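How to label the end of a fold in two-arm demonstrations

This page explains how we mark the moment when a folding episode is finished. It is written for new people who join the labeling work in Omville, but I think it can be useful also for other groups who train a policy with a success signal. The method was first proposed by Wim Mertens for the Monum dataset, and in July we changed two of the rules.

Why the end label matters

Our policy learns from recorded episodes, and each episode needs one time step with the label "done". If the label comes too early, the policy learns to leave the garment before the last fold is flat. If it comes too late, the policy learns to wait, or it touches the cloth again and destroys a good fold. In our first training round we had 200 episodes labeled by feeling, by 3 different persons, and the labels did not agree well.

What you need

You need the head video and both wrist videos, the joint positions, and the gripper opening for each arm. Open them in the Umska viewer with the same time axis. Do not label from the head video alone.

Step 1. Find the last contact

Go to the end of the episode and play backward. Stop when one of the grippers is at the cloth. Use the wrist video of that arm to decide if the finger touches or only comes near. From above, a distance of a few millimeters is very difficult to judge.

Step 2. Compare the moments close to the end

Put two moments side by side before you decide.

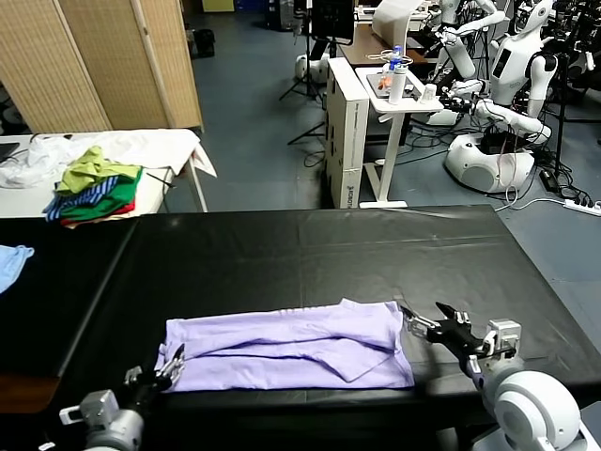
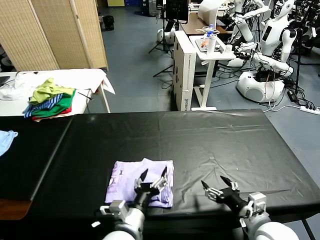
The label we want is the first time step at which three conditions are true together: no finger is in contact with the garment, both grippers are open, and the outline of the garment is the target shape for its class. For the first condition, look again at the left gripper with the lavender garment: in the first picture its fingers are touching the left end of the cloth, so this moment cannot be "done", whatever the shape is. In the second picture the left fingers are open just over the folded shirt, and such a moment is a candidate. It is still only a candidate – you must check the wrist video and the outline also.

Step 3. Check the outline

For T-shirts the target is a rectangle. Small waves at the border are allowed. A sleeve which sticks out is not allowed, and also not a corner which is folded back. When you are in doubt, draw the rectangle in the viewer and look at what stays outside of it. The Dijkstra script gives a score for this from 0 to 6, and we accept 4 or higher. If your eye and the score do not agree, write a comment and let a second person decide.

Step 4. Check that the arms do not come back

Play forward from your candidate until the episode ends. If a finger touches the garment again, even for a short correction, the candidate is not valid and you must search after that contact. This was one of the rules we changed. Before, we accepted the first candidate, and the policy often stopped with one side not flat.

Step 5. Write the label

Save the time step and your initials. If no moment fulfills all conditions, write "not finished" and do not choose the nearest one. These episodes are still useful for training the earlier phases – we only remove them from the success set.

Last update: 13 October 2018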